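The Case for the Open Basket
Opinion – Ovidham Household Council, 15 Jan 2021

Most advice on kitchen order begins with closed storage. Lidded boxes are recommended, labels are printed, and fruit disappears into a drawer until it has spoiled. The Council takes a different view. Food that is meant to be eaten this week should be kept in plain sight, in a small container with holes in its walls, on a surface that holds little else.

Our position does not depend on price or fashion. A basket of plain plastic serves as well as a woven one from Brokitz, and it can be rinsed in the sink. Its color is worth some thought – a bright one on a white surface is seen by everyone who enters the room.
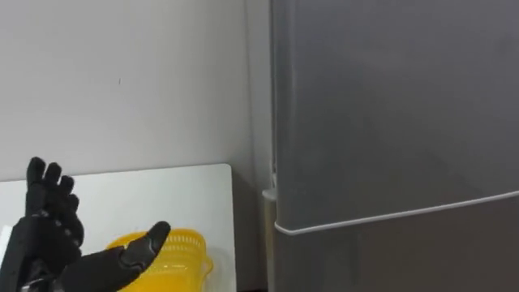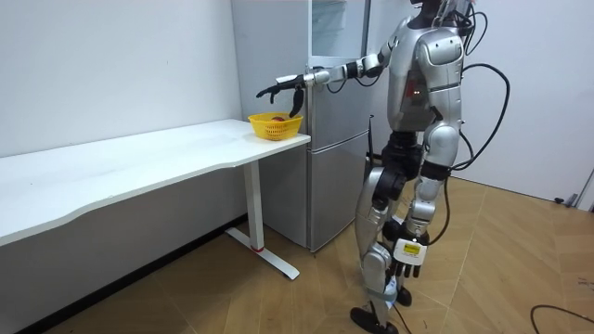

Where the Basket Should Stand

We favor a place near the refrigerator, so that cold and uncold food are considered together when a meal is planned. A corner of a desk or table is sufficient. The back of a deep counter is not, and small apartments in Ovidham have too many of those.

Quantity also deserves restraint. In our opinion 250 grams of soft fruit is enough for one person at a time, and a basket filled to the rim hides its lowest layer. The Council will restate this advice in its March household guide.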